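Setting Up Your Shop in Genemo Till

Section 5: Sales periods, returns and the monthly comparison report

Before you start

You need a manager login and at least one full month of sales in the system. If you moved to Genemo from another till, import your old figures first (see Section 2). The comparison report cannot be run on a part month.

Set your sales period

1. Sign in and open Settings, then Trading Calendar.

2. Choose Calendar Month or Four-Four-Five. Most small shops use Calendar Month. Pick Four-Four-Five only if your accountant already works that way.

3. Enter the first day of your trading year. Shops that close their books at the end of January should enter 1 February.

4. Press Save. The till recalculates your past periods, and you can carry on serving while it does so.

Caution: Changing the period type later will alter every report you have saved. Export your old reports before you change it.

Group your stock into departments

5. Open Stock, then Departments. A new shop has one department called General.

6. Press Add and type a name of up to 24 characters. Keep names short, as they are printed on the end-of-day slip.

7. Tick the products that belong in the department and press Move. A product can sit in one department only. If you sell the same bowl singly and as part of a set, give the set its own product code.

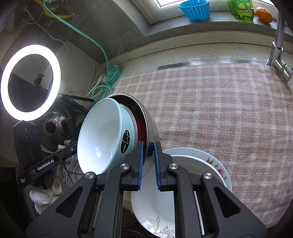
8. Check the Unassigned list. Anything left there is counted in your total sales but will not appear in any department line.

Note: Gift cards are not stock. The sale of a card is recorded as a liability, and the money counts as sales when the card is spent. Do not create a department for them.

Decide how returns are counted

9. Open Settings, then Returns.

10. Choose one of the two options. Date of Return takes the refund off the day it is given. Date of Sale takes it off the day the item was first sold.

11. If you choose Date of Sale, set the cut-off in days. Refunds given after the cut-off are taken off the day of return.

Caution: With Date of Sale, last month's total can go down after you have printed it. Reprint the report before sending it to anyone.

Run the comparison report

12. Open Reports, then Compare Periods.

13. Select the period you want to look at, for example February, and the period to set beside it. Same Month Last Year is usually the better choice for shops with a busy Christmas.

14. Tick Exclude VAT if you want net figures. The setting applies to both columns.

15. Press Run. The report lists each department with its sales, its number of transactions and the change as a percentage.

A dash in the change column means there were no sales in the earlier period. It does not mean the change was nil.

If you have more than one branch

Each branch keeps its own calendar. Before comparing branches, check that the period type and the first day of the year match in all of them. Branches opened during the year can be left out by ticking Like-for-Like Only.

Messages you may see

Code 112: The period is not closed. Run the end-of-day routine for every open day and try again.

Code 174: A department has been deleted since the earlier period. Press Map and choose the department that replaced it.

If either message comes back after you have followed these steps, write down the code and the till number and contact your Genemo dealer.

Section revised August 2026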